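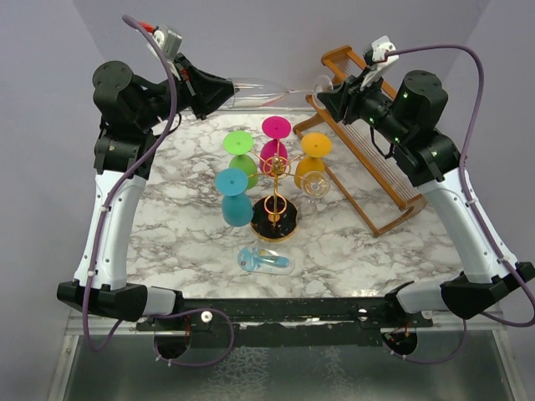
El ayuntamiento de Plulbridge abrirá en abril un punto de recogida de vidrio doméstico en el antiguo mercado de Momora, según se aprobó el 3/7/22. El centro aceptará botellas, tarros y cristalería, incluidas las copas de vino transparentes de pie fino, que hasta ahora acababan en el contenedor de restos. Tendrá capacidad para 4.000 kilos al mes y atenderá a los vecinos de los barrios de Jang y Tastley.

La responsable del servicio de limpieza, Ye-seo Hyun, explicó que el año pasado se retiraron 2.375 kilos de cristalería mezclada con la basura común. «Ese material se puede aprovechar, pero tiene que llegar separado», dijo.

La obra costará casi 40.000 euros —sin contar la acera— y durará cinco semanas. El horario se publicará en el tablón municipal. Las bombillas y los espejos seguirán yendo al punto limpio de la carretera vieja.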